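1/ ok so I finally switched electric companies. Kavoneo to Clerus. Took since April. thread for anyone thinking about it

2/ Kavoneo bill last winter was $109 on the "budget plan". Fine. Then they "trued it up" and wanted $2624. For a two bedroom. With gas heat

3/ called. on hold. called again. Guy says the meter read is correct, I say read me the number, he reads me a number that isn't on my meter

4/ go look at your meter. Seriously. Take a picture with the date. Mine said 3965 and thier bill had something way higher

5/ they sent someone out after 5 calls. New bill came, normal amount, no apology. Switched that same week

6/ Clerus signup was fine – website is ugly but works. Read the part about the exit fee before you click. I didn't the first time, had to start over

7/ also went thru the apartment unplugging stuff. Old chargers, second monitor, a printer from I think college. so many cords 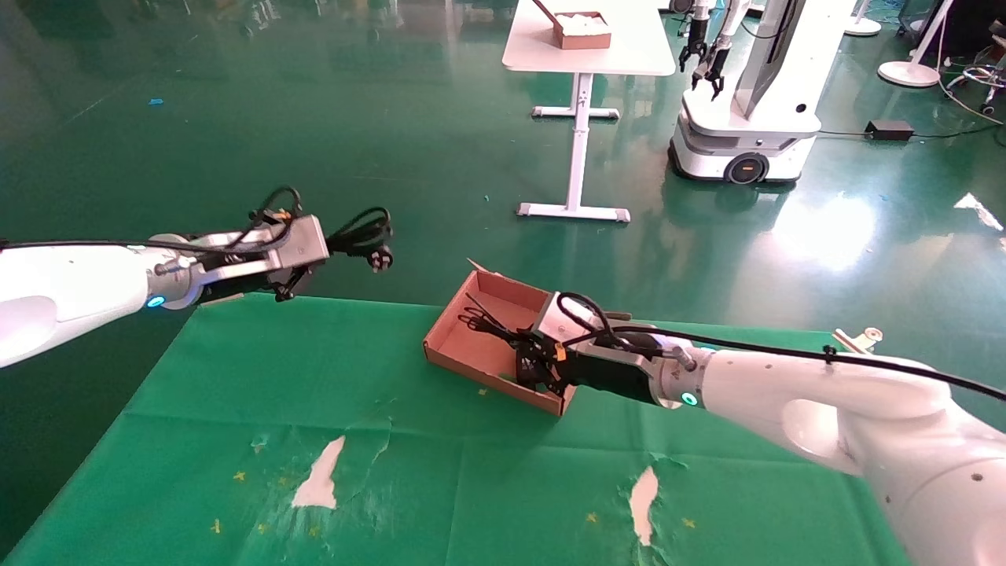 cord sorting, cords in a box

8/ does unplugging save much? a few bucks maybe. Don't expect miracles. The rate is what matters, look at the price per kWh and the monthly base fee togehter

9/ someone asked about Skov – only looked at their rates, base fee was too high for how little I use. if you have a big house maybe

10/ first Clerus bill is due next week, will post it here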